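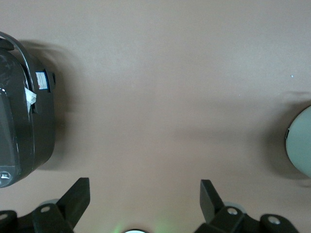
Linear guides and carriages – FAQ

Questions we get most at the Covitz trade counter and on the phone. Answers kept short. If yours isn't here use the contact form, or ring, ringing is quicker.

Last updated March 26, 2023

CHOOSING

Ball or roller carriage?

Ball for most things. Light to medium loads, quick moves, packaging, pick and place, small routers. Roller if the load is heavy or the machine has to stay stiff under cutting. Roller costs more and is fussier about the mounting face. If you're asking the question at all it's probably ball.

What size rail do I need?

Depends on load, how far the load hangs out from the carriage, speed and duty. Send us those four and we'll size it. Please don't send only the weight. 9 kg sat square over the carriage and 9 kg on the end of a long arm are completely different jobs.

Can I use one rail instead of two?

Sometimes. The wide version of the Bamska rail is made for it. Narrow rail on its own with an offset load – no. It'll run, for a bit, then the balls mark the track and you'll feel it by hand.

What does preload mean on the order form?

How tightly the carriage grips the rail. Three choices:

Clearance – runs free, forgiving of a poor mounting face, slight play.
Light – the usual one. No play you'd notice.
Medium – stiff, heavier to push, wants a properly machined face.

Leave the box blank and you get light.

Stainless or standard?

Standard steel with a film of oil is fine indoors. Stainless for washdown, food areas, anywhere damp. Load rating is a bit lower on stainless so check the table before swapping like for like. Plated rail is a third option, longer lead time, ask.

Are Bamska and Steltis interchangeable?

No. Bolt pattern on the carriage matches in the common sizes, so people assume. The track shape is different. A Steltis carriage will not run on a Bamska rail and forcing it on will tip the balls out. We had several of these back in February, all scrap.

ORDERING AND CUTTING

Do you cut rail to length?

Yes. Longest single piece is 3,000 mm. Anything over that comes as butt-jointed sections, ground on the ends and numbered. Fit them in number order, same way round. The numbers are on the side of the rail near the joint.

Where will the end holes fall?

Equal both ends unless you tell us otherwise. If your machine is already drilled give us the distance from the rail end to the first hole centre, at BOTH ends. We can't take a cut rail back because the holes don't line up.

Can I cut it myself?

You can. Rail is hardened so a hacksaw will just skate. Abrasive disc, plenty of coolant, tape over the tracks first and clean everything afterwards. Grit in the track will kill a carriage in no time. Deburr the end or you'll shave the seals the first time you slide a carriage on.

How long is delivery?

Stock rail uncut, next working day if ordered before the cut-off shown in the basket. Cut rail, add two working days. Medium preload carriages, stainless and all the Mahmoudi miniature range are made to order, currently 22 working days. That figure gets checked weekly and the basket page is right if it disagrees with this one.

Is there a minimum order?

£33 before VAT and carriage. End caps, grease nipples and hole plugs count towards it. Account customers, no minimum.

Do you do drawings?

Yes, 3D files for all stock sizes, on each product page under Downloads. Made to order parts on request. If the download link does nothing try another browser, we know about it.

FITTING

The carriage came on a plastic strip. Do I take it off?

No! Leave it on untill the carriage is going onto the rail. Hold the strip end to end with the rail, slide the carriage straight across, keep the strip for when you need to take it off again. Pull the strip out in mid air and on some of the miniature sizes the balls will drop out. They can be put back but it's an awful job and we don't do it for you.

How flat does my mounting face need to be?

Table is in the fitting guide for each size. As a quick rule, painted or sawn faces aren't good enough, milled is normally fine for light preload, ground for medium. Aluminium extrusion is ok for clearance carriages and short travels. Long travels on extrusion, shim it or expect tight spots.

How do I get two rails parallel?

Fix the first rail against a shoulder or straight edge and tighten it fully. That's your master. Second rail, bolts just nipped. Fit the table to all the carriages, run it to one end, tighten the rail bolts there, run it along and tighten as you go. Then run it full length by hand. Should feel the same all the way. If it goes tight in the middle slacken off and start the second rail again.

What torque for the rail bolts?

On the sheet in the box. Lost the sheet – Downloads, same place as the drawings. Work from the middle of the rail out to the ends, two passes. Use a torque wrench, not feel.

Do I need the hole plugs?

If there's dust, swarf or chips about, yes. The holes collect muck and the carriage seals drag over the edges. Tap them in with a flat block until flush. Not directly with a hammer.

RUNNING AND UPKEEP

Are carriages greased when they arrive?

Ball and roller, yes, first fill done. Mahmoudi miniatures come with protective oil only and need lubricating before use. It says so on the bag but the print is small.

Which grease?

A lithium soap grease, grade 2, for general use. Nothing with graphite or moly in it. Grade 0 or oil for very short strokes. Food areas need food safe grease and don't mix it with what's already in there, flush first.

How often?

Varies too much for one answer. Start with the interval in the fitting guide, then look at the rail. Should have a thin film. If it's dry or turning brown do it sooner. Short strokes need greasing more often, not less – the grease never gets moved round.

It's got noisy. Is it finished?

Not always. Check in this order:

Grease. Most common by far.
Seals. Torn or full of chips.
Bolts. Loose rail bolts click.
Joint. If the noise is at the same spot each pass and you've got jointed rail, that's the joint.

If you've been through all four and it still rumbles, the track or balls are marked. Replace the carriage and look hard at the rail before reusing it.

Can I put a new carriage on an old rail?

Yes if the rail is clean and unmarked. Run a fingernail across the track. If you feel anything, change the rail as well.

Can I swap just one carriage out of a set of four?

Better not with medium preload, they're matched for height. Light or clearance, go ahead.

RETURNS

Can I send back something I ordered by mistake?

Uncut stock rail and unopened carriages, yes, within 30 days. Cut rail, made to order parts and anything that's been fitted, no. Put the order number inside the parcel as well as on the outside please, labels come off. Rail has to come back in a proper tube or boxed in timber. Rail wrapped in cardboard arives bent and we can't credit it.

Something's wrong with the part, what do you need from us?

Order number, what it was fitted to, how long it ran, and what it was greased with. Don't strip it or clean it. We want to see it as it came off.

Do you repair carriages?

No. New seals and end caps are sold as kits for Bamska ball carriages, fitting sheet included. No kits for Steltis at the moment.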